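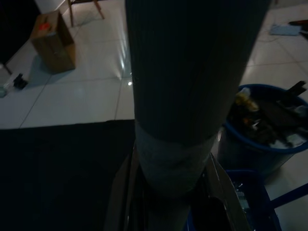
Chapter 7
Elasticity of Supply

After you study this chapter you should be able to:
Explain what it means that supply is elastic or inelastic.
Calculate the price elasticity of supply from two points.
Say why the same seller can be inelastic in one week and elastic in one year.

Opening case: The bakers of Kernham

In the town of Kernham there are two bakeries which sell a dark rye loaf. One belongs to Hafþór Lykkegaard, who bakes alone in one oven. The other is Wunderlich, a larger firm with several ovens and a night shift. In July the town holds a music festival, and for a few days many more people than usual want to buy bread. The price of a rye loaf goes up in both shops.

Lykkegaard would like to sell more at this price, but his dough needs a full night to rise and his oven is already full every morning. He can start one hour earlier, and this gives him only a few more loaves. Wunderlich has one oven that is normally cold in the summer. The manager, Gearóid Ní Chonaill, asks the night shift to light it, and the firm sends out a good deal more bread the next day.

Both sellers met the same change in price. Their answers were very different in size, and it is this difference that the present chapter is about.

7.1 What supply elasticity measures

In the earlier chapters we drew the supply curve and said that it usually slopes upward. When the price rises, sellers offer more. This tells us the direction of the change, but it does not tell us how large the change is. For many questions the size matters more. A town that wants to know if a shortage of bread will last must know how strongly the bakers will respond.

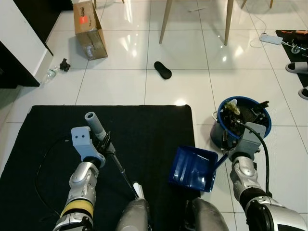 The price elasticity of supply is the percentage change in quantity supplied divided by the percentage change in price:

Elasticity of supply = % change in quantity supplied / % change in price

We use percentages so that the result does not depend on the units. It makes no difference whether the bread is counted in loaves or in kilograms, or whether the price is given in dollars or in cents.

Let us suppose that the price of a loaf rises by 4 percent, and that Lykkegaard increases his quantity from 100 loaves to 102. His quantity has risen by 2 percent. The elasticity is 2 / 4 = 0.5. Now suppose that at Wunderlich the quantity for one shop counter goes from 100 to 108 loaves. The change is 8 percent, and the elasticity is 8 / 4 = 2.

When the result is smaller than 1, we call supply inelastic. When it is larger than 1, we call it elastic. If it is exactly 1, we speak of unit elasticity. Please note that the word "inelastic" does not mean that the quantity stays fixed. It means that the quantity changes by a smaller percentage than the price. The case in which it stays fixed has its own name, perfectly inelastic supply, and is treated in Section 7.3.

7.2 What makes supply more or less elastic

Spare capacity. A firm that has machines or rooms it does not use can raise its output quickly. This was the situation of Wunderlich with its cold oven.

Storage. Goods that keep well can be taken from stock when the price is high. Vidgate, a maker of candles, can sell in one week what it produced in the whole spring. Fresh bread cannot be treated in this way.

Inputs. If flour, workers or land are hard to find, each additional unit becomes costly, and the seller will add only little.

Time. This is for most goods the strongest influence. During the festival Lykkegaard has one oven and must accept it. If the higher price continues, he can order a second oven, and in 3 years he may even have moved to a larger building. For this reason economists separate the short run from the long run, and we shall do the same in the rest of the chapter.

Key terms in this section: price elasticity of supply, elastic, inelastic, unit elasticity, spare capacity, short run, long run.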